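Floor Materials and Cleaning Time in Small Kitchens
Student project report, Chaturvedi College, Department of Building Studies
14 February 2018

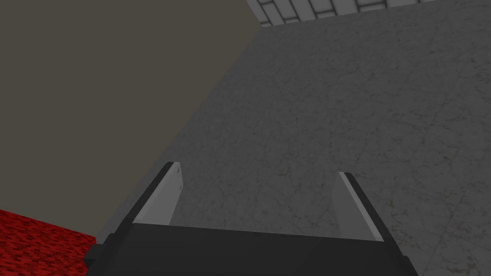

Our supervisor at Irnus asked why we wanted to study floors at all, when most owners choose the floor by price and color. We think the question is fair, and this report tries to answer it.

The project compared three kinds of floor: marble, ceramic tile and vinyl sheet. We visited 14 kitchens in the Sirham housing area in July. One family moved out before the second visit, so the results are from 13 kitchens. In each kitchen we measured the floor and asked the owner to write down the cleaning time for every day of two weeks.

The marble floors needed 366 seconds per day on average. The ceramic tile floors needed 682 seconds, and the owners told us that the joints between the tiles take most of this time. The vinyl floors were between these two, but the notes from two homes were not complete and we do not give a number for them.

All owners used the same soap, Ponex, which we gave to them at the first visit. We did not control the temperature of the water. We also did not ask how many meals were cooked at home, and this is a weakness of our method. A home with more cooking will of course have more cleaning.

For a next study we would suggest to weigh the dust before and after cleaning, and to include homes with small children.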